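# Robot Assembly Open Day: Frequently Asked Questions

Page last updated 05/12/2018

The following answers are intended for members of the public, school groups and visiting staff who plan to attend the Open Day at the Saliba building. Please read them before writing to the office. Questions about the winter lecture series are answered on a separate page.

## Before your visit

### Do I need to register?

Yes. Registration is free, but every visitor must have a place in a named session. The demonstration room is small, and the day as a whole is limited to 169 visitors. When all places have been taken, further requests are added to a waiting list and answered in the order received.

### Can I bring children?

Children are welcome in every session if they are with an adult. School groups should send one list with the names of all pupils and teachers. The school remains responsible for its pupils at all times, including during the break.

### How long does a session last?

Each session lasts two hours. The first part is a short talk, given seated. Visitors then move to the demonstration room, where the assembly work is shown and questions are taken. Late arrivals may join at the break but cannot enter during the talk.

### Is the building accessible?

There is step-free access from the main entrance to the talk and to the demonstration room. Visitors who need a seat near the front, or who wish to have the talk in printed form, should say so on the registration form.

## The demonstration

### What will the robots be doing?

The demonstration is called Grovavow. Its subject is the assembly of a small stool by two robot arms. The stool is made as separate parts: a seat and four legs, with a socket for a leg at each corner of the seat. The seat is placed upside down for the work, so that the sockets face up and the legs can be set in from above.

We chose a stool for a practical reason. Most visitors have put together a piece of furniture at home and know how it feels when a leg will not go in straight. The same difficulty is of interest to us, and it can be followed from the visitor line without any technical background.

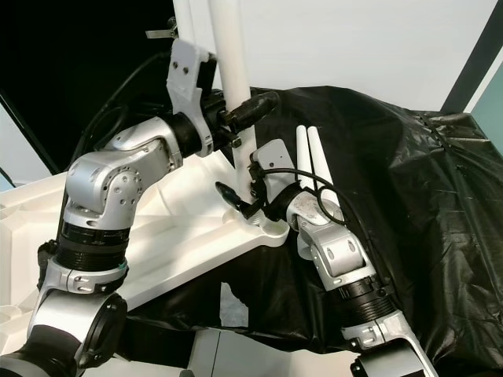 Joining two parts calls for control of both position and force. If the leg is tilted, it can catch on the rim of the socket. If it is pressed too hard, the part may be damaged or the seat may shift. The talk explains how we study this problem and why a task that takes a person a few seconds remains a fair test for a machine.

### Why are two arms used?

A person building a stool normally uses both hands, and the project follows the same idea. One arm can steady the work while the other handles a part, or both can be brought to the same joint. The roles may change in the course of a session, and the presenter will point this out when it happens.

### Are the parts bought or made in-house?

They are made in-house. Our workshop has produced several versions of the seat, and the present design, known as Proltier, has been in use since July. The parts are 3D-printed, which allows us to change the shape of a socket or a rib and try it again without ordering a new mold.

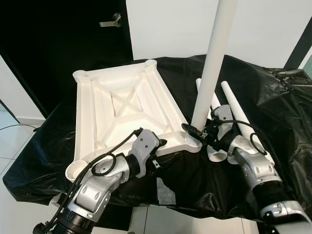

Visitors often ask whether the seat is strong enough to sit on. The parts are made for assembly research, and we do not permit anyone to sit or stand on a finished stool. Strength was nonetheless considered in the design. The two ribs that cross in an X at the center of the underside stiffen the seat, and the raised rails along its edges give a gripper something firm to close on. A sample seat will be passed around during the talk for those who wish to look more closely at the printed layers.

### Will the demonstration always succeed?

No. An attempt may be stopped at any point, either by the operator or by the system. Parts are then put back in their starting positions and the work begins again. Visitors are asked to be patient – a stopped attempt is a normal part of the research and is recorded in the same way as a completed one.

### How much practice has been needed?

The team has logged 2,000 attempts with the present set of parts. This figure includes the unsuccessful ones. A summary by stage of assembly is given in the handout.

### Can I operate the arms myself?

We regret that visitors may not operate the arms. Loose legs and a spare seat are set out on a side table for anyone who would like to try the assembly by hand.

## Safety and conduct

### Where may I stand?

Please remain behind the line marked on the floor while the arms are powered. Nothing may be handed to the operator or placed on the work table. If the presenter asks the group to step back, please do so at once and leave your questions until the work has resumed.

### May I take photographs?

Photographs for personal use are permitted without flash. Tripods are not allowed in the demonstration room. Members of the press should write to the office before the day.

### What should I wear?

No special clothing is required. Large bags and wet umbrellas must be left at the coat desk.

## After your visit

### Will the finished stool be on show?

Yes. The final session ends with the underside of the seat open to view, so that visitors can compare the four corners and see how each leg sits in its collar.

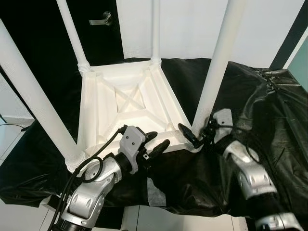
**Protance Robotics Department – Public Visits**

### Whom should I contact with further questions?

Questions about registration, school groups and access should be addressed to Kanyarat Thongsuk, Visits Coordinator, by way of the contact form. Please include the name of your session. Technical questions are passed to the assembly team, and a reply may take longer.

### Can I have a copy of the talk?

The handout is available in print at the coat desk on the day. The slides are not distributed, but teachers may request the classroom version, which includes a drawing of the seat and a short exercise on fitting parts together.

### What happens if I cannot attend?

Please cancel by replying to your confirmation message so that your place can be offered to someone on the waiting list. Places cannot be transferred directly to another person.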